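Betmont Recovery
Automated disassembly line, Skerkik building
Progress report to the Gajdoš Fund, April

Summary

The cell is running on one shift with two trained operators. Since the last report we have moved the processor removal step from the hand benches to the robot for one group of Dell towers, and we have started trials on boards from other machines. Throughput is behind the plan. Injuries and hand strain complaints are down. No jobs have been lost, and two bench workers have changed roles. The training money is mostly spent and we are asking to move part of the equipment line to cover the rest.

Where things stood before

Until last fall every computer that came into the Skerkik building was taken apart by hand. A bench worker opened the case, pulled the drives and memory, removed the power supply, lifted out the board and took the processor off it. Drives went to the locked cage for wiping or shredding. The work is not hard to learn but it is hard on the hands, and most of our sick days on the floor came from wrists and thumbs. Cuts from sheet metal came second.

The proposal to you was to put a robot on the repetitive part of this work and keep people on inspection, sorting and anything unusual. We said then that we did not expect the robot to be faster than an experienced person. That is still our position.

Work completed in this period

The towers are opened by a person and laid on their side on the slatted table. Sorting by model happens before that, at the receiving desk, because the cell only runs programs it has for a known layout. A case with a missing bracket or a swapped power supply goes back to a hand bench.

We processed 3,798 machines on the whole floor during the period. Of these, 602 went through the cell. The rest were done by hand. The grant plan had the cell at a higher share by now, and the shortfall has two causes. The first is that our largest supplier sent mixed lots instead of the sorted pallets we were used to, and mixed lots need more sorting before the cell can take them. The second is time lost on the gripper fingers, which had to be reshaped after the first set slipped on processors coated with old thermal paste.

The new fingers went on in the second half of the period. They take the chip by its edges. Operators now stop the cell less often to clear a dropped part, although they still do it more than we would like.

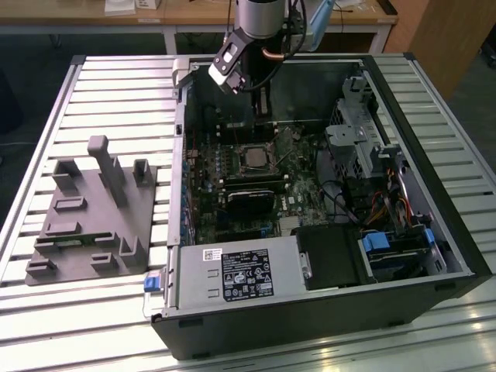
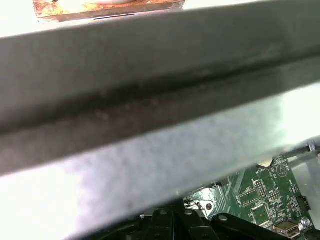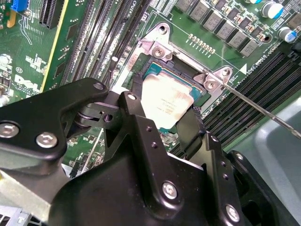
Work on Dell equipment in the cell.

What has changed for the people on the floor

The two operators both came off the hand benches. They load and unload the cell, check parts as they come out, clear faults and fill in the fault log. One of them has started making small program changes with the integrator, Javier Automation, on the phone. Both went up one pay grade when they finished training, as agreed in the grant.

The remaining bench staff do the machines the cell can't take: laptops, all-in-ones, damaged cases and anything we see only a few of. Several of them have told their lead that the work is more varied now. Others say it is more tiring in a different way, since the easy towers used to be a break between difficult units and those are the ones that go to the robot. We think this is a fair complaint. From next month, bench staff will rotate through receiving and sorting for part of each week.

Noise near the cell was raised at two floor meetings. The compressor has been moved to the other side of the wall and we have had no further comments about it.

Pace was also raised. Staff asked whether the cell's counts would be used to set a target for the hand benches. They will not be. We have put that in writing and posted it by the time clock.

Training

- Basic cell operation: complete for both operators.
- Fault recovery and safe restart: complete for both operators.
- Program editing: one operator under way, the other starts in May.
- Awareness session for all floor staff: held on both shifts, repeated for new hires.

The course for each operator took 90 hours including supervised time at the cell. This was longer than planned. Most of the extra went into fault recovery, where the integrator's manual assumed more background than our people had. We rewrote that section ourselves with photos from our own floor, and it is now the version taped up next to the controls.

Problems and open items

Thermal paste remains the main source of faults. On some machines it has hardened enough to hold the processor to the heat sink, and those have to be finished by hand. We tried warming the heat sinks first and are still looking at whether it is worth the added step.

Spare fingers take too long to arrive. We now keep a second set on the shelf.

We only have operator cover for one shift. When either operator is out, the cell runs for part of the day or not at all. A third person needs to be trained before we can claim steady numbers, and we have one bench worker interested.

Budget

Equipment spending is under plan, mainly from buying the work table used. Training is over plan for the reason given above. We request approval to move the unspent balance on the table to the training line, to be used for the third operator. No change to the total is requested.

Next period

- Train the third operator.
- Start rotation between the benches and receiving.
- Ask the largest supplier to go back to sorted pallets, or agree on a handling charge for mixed lots.
- Repeat the staff survey on hand and wrist pain and send you both sets of results together.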